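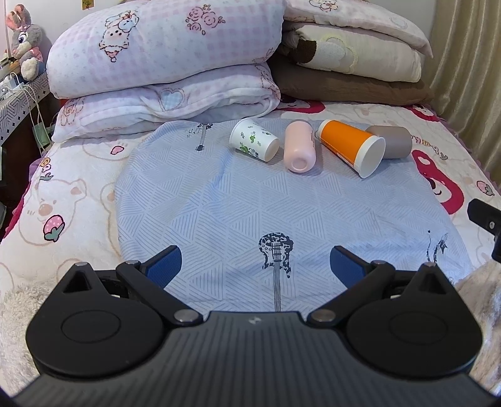 The Flarkulberg gripper is a hand-held, two-finger gripper designed for assembly at home or in a shared workshop. It was developed by Bergþóra Eskildsen and Vibeke Hauksdóttir at the Stougaard workshop in Vasport, and its plans were released on March 18, 2022. It is used to record grasping movements, which are then used to train a robot arm fitted with the same fingers.

Design

The gripper has a black body with a pair of linkage arms mounted on it. Each arm ends in a blue finger pad. The pads face each other and close toward the center, so an object is held at the middle of the opening. The linkages turn on screws that can be reached from the top. A complete unit weighs 397 grams without its camera.

Construction

The parts list has 17 entries. Body parts are printed first and the arms are fitted after the pivots have been cleaned out with a hand reamer. The pads go on last. An early version had stiff joints, and the pivot holes were widened in January of the following year.

Use

Builders usually record at home with cups, bottles and other light containers. Objects are laid on their sides or stood upright, picked up and put down again. The first public set of recordings, made by members of the Hindoston hobby group, contains 1,013 grasps.

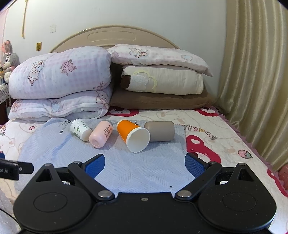

Can the gripper be built without a 3D printer?
The body and arms have to be printed, but the files can be sent to a printing service or a shared workshop. The remaining work needs only hand tools.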